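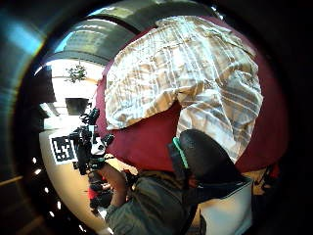

Plaid over deep red, in loose folds.

How to wash dark red bedding without ruining everything else

I've read a lot of laundry advice and most of it is repeated by people who have never tested it. Vinegar in the rinse "sets" the dye. Salt "locks in" the colour. A cold wash is always safe. I bought a maroon sheet set in July and turned a perfectly good pillowcase pink inside a week, so I have some opinions.

What you need

A white cotton rag you don't care about, a bowl, warm water, ordinary liquid detergent, and a washing machine with a cool cycle. You do not need a colour-setting kit. I paid for one from Umeck and could see no difference between the treated half of an old sheet and the untreated half.

Step 1: Test for loose dye

Wet a hidden corner of the dark fabric with warm water and a drop of detergent. Press the white rag on it firmly for 30 seconds. If the rag stays white, you're probably fine. If it picks up colour, the sheet is going to share that colour with anything it's washed with, whatever the packet says.

Do this again after a few washes. One clean test on a brand new sheet doesn't prove much, as some finishes hold the dye back for a wash or two.

Step 2: Wash it alone, more than once

The usual advice is to wash dark bedding separately "the first time". Mine was still bleeding on the fourth go. Keep washing it alone until the rag comes up clean twice in a row. Use a cool cycle, a normal dose of detergent and no softener, and don't stuff the drum.

Take it out as soon as the cycle ends. A damp heap left overnight is where I've had the worst transfer, and I'd blame that before I blamed the water temperature. 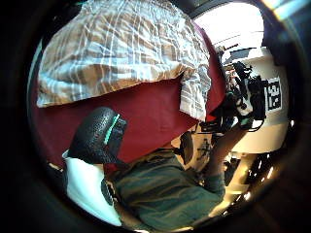
Plaid pillowcase on a wine-red sheet.

Step 3: Be careful with patterned covers

Tan, beige and grey checks hide a little dye better than plain white does, and that makes people careless. The pale stripes still go dingy. Wash patterned covers with your lights until the dark sheet has passed the rag test. Colour-catcher sheets will mop up some stray dye, but I wouldn't trust one to save a load that should have been split.

Step 4: Dry it out of the sun

Turn the sheet inside out and hang it in the shade. If you must tumble dry, use low heat and pull it out while it still feels slightly damp along the hems.

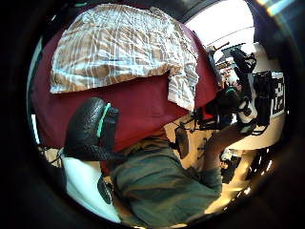

Checked cloth folded over maroon fabric.

If the dye has already moved

Don't dry the stained piece. Soak it in cool water with oxygen bleach, following the dose on the tub, and check the care label first. Change the water when it colours up. My pillowcase took two soaks and came out nearly right.

About thread counts

The Vevulholm catalogue lists its sheets at 200 and says a higher count holds dye better. Renata Cieślak, who did my alterations for years, thought that was rubbish, and so do I. Do the rag test in the shop's car park if you have to, and keep the receipt.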